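Week 3: Corrugated board and why it's stronger than it looks

Welcome back! Today is all about the fluting, my favourite part of the whole unit.

Single-wall board has two flat liners with a wavy sheet glued between them. The waves act like a row of tiny arches. Stand a box the right way up, flutes running vertically, and it will carry a surprising load. Turn it on its side and you can lose a big part of that strength (try it at home with a cereal carton and a Pendgate mailer, the difference is lovely to feel).

Brown cardboard sheet on the work surface, all three:
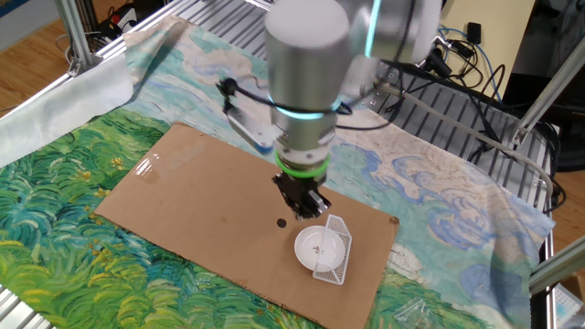
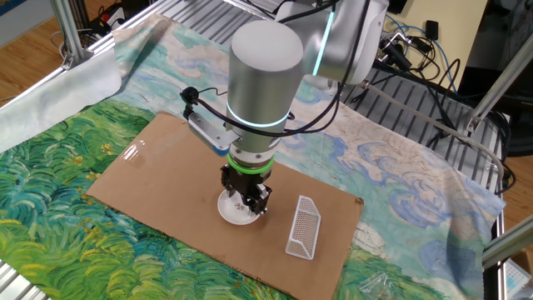
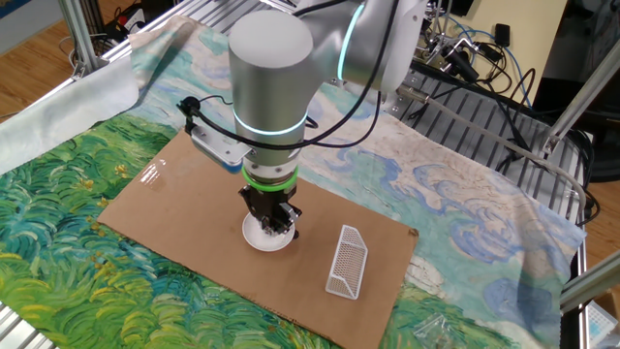 Moisture is the great enemy. Paper fibres love water, and a box stacked in a humid shed for 14 days behaves nothing like the one you tested on Friday. Always write down the room humidity with your crush results! We hold the lab at 62 per cent for the Villalobos samples, so please keep the door shut.

Terms to know: liner, medium, flute direction, edge crush, burst, scoring.

For next class, read the Bametti chapter on glues and cut your own test pieces, 600 mm long, flutes running lengthwise. Bring a metal ruler and a sharp knife. Colour-code your pieces if you're sharing a bench.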